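Plallo Large Storage Bin, Gray: Review After Five Months

I bought this bin in April to replace two cardboard boxes that had gone soft at the corners. It's a plain open bin with a flat floor, thin walls that slope outward, and no lid. Plallo sells it through Brellbridge, and the delivery came on time with no damage.

We use it for odds and ends that don't have a home anywhere else, mostly small toys and things that need sorting. The low, open shape is what I like most. Everything stays on one layer, so you can find a small item without tipping the whole lot out.
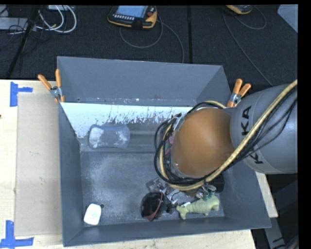 Gray bin on the table, with the green plush at the front and some wear on the floor.

The finish is the weak point. The floor scuffs easily and the marks show up as cloudy patches. I tried dish soap and then a melamine sponge, and neither made much difference. If looks matter to you, put a liner in it.

The thin rim is fine for short carries, but it digs into your fingers when the bin is full. Molded handles would help. The sloping walls also mean it takes up more shelf space than the floor size suggests, so measure across the top before you order. I didn't, and it won't go on the Cloduvstead shelf I had planned for it.

The walls haven't cracked or bowed so far. I'd buy it again for a garage or playroom, but I'd want handles before paying more for the bigger size.

Rating: 4 out of 5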